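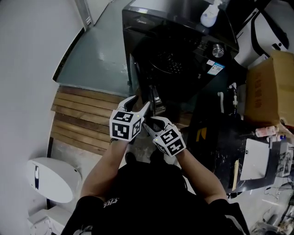

Wodgate Laundry Set - README

Maintainer: Hamidreza Vahidi
Last edited: 09/12/2021

Read this before you download anything

Wodgate is a set of 469 recordings of people doing laundry with a pair of hand-held grippers. It covers the front end of the chore: getting to the machine, opening the door, loading, closing, turning the knob. It does not cover folding. If you came for folding, the Hasberg set has some, and I have doubts about that one too.

The usual claim attached to data like this is that a robot trained on it will do your wash. I have not seen one do it. I have seen one open a door that had been left ajar, and I have seen the clip of that door shown in four different slide decks. Please don't cite this set as evidence that household laundry is solved or close to it. It is evidence that a person can do laundry while holding two awkward plastic hands, and that we can write down where the hands went.

What is in it

- 469 recordings, each one attempt at one task, made in 9 homes
- Head-view video for every recording
- Gripper position and finger opening for both hands
- One line of text per recording saying what the person was asked to do
- A result field: done, partly done, not done

The result field was filled in by the person who made the recording. A second person checked a sample and disagreed more often than I would like, mostly over "partly done." A sock hanging out of the door seal counts as partly done in some homes and as done in others. I left the labels alone.

How it was recorded

The wearer has a camera at head height and holds one gripper in each hand. Marker squares on the housings are used to recover the hand positions from video. Tracking is good when the markers face the camera and poor when the hands are inside the drum, where most of the interesting work takes place. Gaps shorter than 10 frames are filled in by interpolation. Longer gaps are left blank. Do not train on the blanks as if they were zeros. Two groups have done this already.

All recordings were made in August, in homes that people live in. Nothing was tidied first. We asked for that, and it is probably the best thing about the set: boxes next to the washer, bottles on the counter, cables on the floor, tight corners where you can't stand square to the machine. A demo kitchen with a bare floor tells you very little about whether anything will work at your sister's place.

Tasks

open_door: Pull the washer door open from fully latched. Doors that were already ajar are tagged separately as open_door_easy. Report them separately.
load: Move items from a basket or the floor into the drum.
close_door: Push until it latches. Several wearers used an elbow. Those are tagged "elbow" and a gripper policy can't learn much from them.
set_knob: Turn the program knob to a named setting. This is the weakest part of the set. Rounded fingers slip on a round smooth knob, and people solve it by leaning in with their wrist in ways most arms can't copy.
detergent: Only up to 10 usable recordings. Treat it as absent.

What the baseline did

We trained one policy, Lolter, and ran it on a single arm pair in a home that was not in the training set. It managed open_door_easy most of the time. It managed open_door now and then. Asked to load, it picked up one towel, dropped it, and went back to pinching air above the spot where the towel had been. A person stood by the stop button throughout, and used it.

I have kept those numbers out of this file on purpose. One home and one machine is not a benchmark, and a percentage would get copied into a table within a week.

Known problems

- Front loaders are heavily over-represented. Top loaders appear in one home.
- Most wearers are right-handed and it shows in set_knob.
- Black doors with glossy fronts upset the depth estimates. Don't trust depth near the glass.
- Audio was removed, so you can't hear the latch click, though the wearers plainly relied on it.
- Some task lines have typos. They are the typos the wearers read, so they stay.

Splits

Split by home, never by recording. The file called splits_by_home is the one to use. An older random split is still in the archive folder for people repeating the Hashemi results, which look a good deal better than they should for exactly this reason.

Changes

v1.1 - fixed swapped left and right labels in home 4. Removed duplicates.
v1.0 - first release.

Corrections go to Hamidreza through the issue tracker. Include the recording number. If your robot has done a full load, from basket to running machine, in a home it had never been in, please send the uncut video.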